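Posted in May by the spare-room contractor

I spent three years doing site logistics for a firm that built things in places the road didn't reach. People hear "remote construction" and picture helicopters. What I mostly remember is waiting for gravel.

The job at Stirow was an airstrip shelter and a bunkhouse for 11 people. Our concrete was supposed to come from Bekach, 59 miles off, over a track that the map showed as a solid line. The map was an optimist. We got our first load when the creek dropped, and by then half the cement bags had set into very tidy gray pillows. I used two of them as a doorstep for the rest of the season. 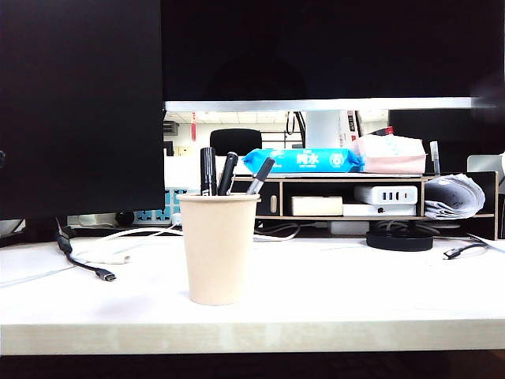

Kocabaş wrote in after my last post to say that I was being unfair to the track, that the real trouble was ordering cement before anyone had built a dry store, and that any crew boss would have told me so if I'd asked.

Fair. I didn't ask. I had a schedule, and the schedule had the dry store in week six, after the slab it was meant to protect the cement for. I had typed that up myself and got it approved by four people.

What saved us was roughly 200 empty fuel drums left behind by an earlier outfit. Set on end with planks across, they made a decent raised floor, and a tarp did the rest. It smelled terrible and it worked until the snow. 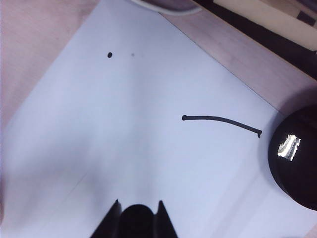 Filed under: Camp Life

The bunkhouse came as a kit from Cistell, with the windows packed at the very bottom of the last crate. We slept 3 weeks behind plywood. I still can't hear a sheet of it flap without reaching for my boots.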